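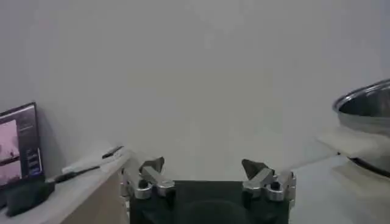 Sundine Business Center, Unit 17
Walls, Work Surfaces and Cables: Inspection Checklist
Completed by: Idrisa Tanui
Period: December, morning round

Mark each line OK, ACTION or N/A. Comments go directly under the line they belong to.

1. Walls and paint

1.1 Gray wall clean, no cracks
OK
Washed after the last round. Use the same mild cleaner next time. The stronger one from the Tremby cupboard takes the sheen off.

1.2 Touch-up paint on hand
ACTION
Can is nearly empty. Order one more, same color code as on the lid.

1.3 Baseboards fixed and clean
OK

2. Tables and cabinets

2.1 Stands level, does not rock
OK
Pushed on all corners of the one with the monitor. No movement.

2.2 Light top free of chips and stains
OK

2.3 Wooden side sound, no splinters or lifting edges
OK
Ran a gloved hand down it. Wipe with a damp cloth only.

2.4 Clear walkway on the open side, 90 cm or more
OK
Measured with the tape, not by eye. Please do the same.

2.5 Papers and flat items kept off the cable run
ACTION
The thin black cable crosses the tabletop and goes over a flat white item. Move the item or move the cable. Same comment as last time.

3. Monitor

3.1 Monitor stable, cannot tip off the edge
ACTION
It is propped upright at the edge of the top. Set it farther in and fit a non-slip mat under it. Mats are in the Kollolel store, second shelf.

3.2 Screen glass undamaged
OK

3.3 Colors readable
ACTION
Picture is pink and washed out. Reseat the video plug first. If that does not help, try the spare lead before asking for a new monitor. Small text is hard to read for anyone standing back from it.

4. Cables and power

4.1 No cuts, kinks or bare wire
OK
Checked the full length by hand with the power off.

4.2 Cables secured and not hanging where they can be caught
ACTION
Clip the tabletop cable along the back. Adhesive clips are fine, no staples.

4.3 Black box by the monitor set back from the edge
ACTION
Move it in a hand's width when the monitor is moved. There is no asset label on my list for it, so please add one.

4.4 Extension cords tested and tagged
OK
3 cords on the list, all in date.

4.5 No extension cord plugged into another
OK

5. Emergency items

5.1 Extinguisher charged, pin in place
OK

5.2 Exit route clear to the corridor
OK

5.3 Exit sign lit
OK
Test button sticks. Press it and hold.

5.4 First aid box stocked
ACTION
Short of small dressings. Athumani supplies the refills, allow a week.

6. Storage

6.1 Nothing stored on top of wall units
N/A

6.2 Freestanding shelves bolted to the wall
OK
Load limit is 600 lb for the whole unit. Heavy boxes stay on the bottom shelf.

Follow-up

Items 2.5, 3.1, 4.2 and 4.3 should be done in one go with the equipment switched off. Item 3.3 can be done at the same time. Items 1.2 and 5.4 are orders and go on the supply sheet.

Use of the room may continue in the meantime. Sign below when each item is closed and leave the sheet in the folder by the door.

I. Tanui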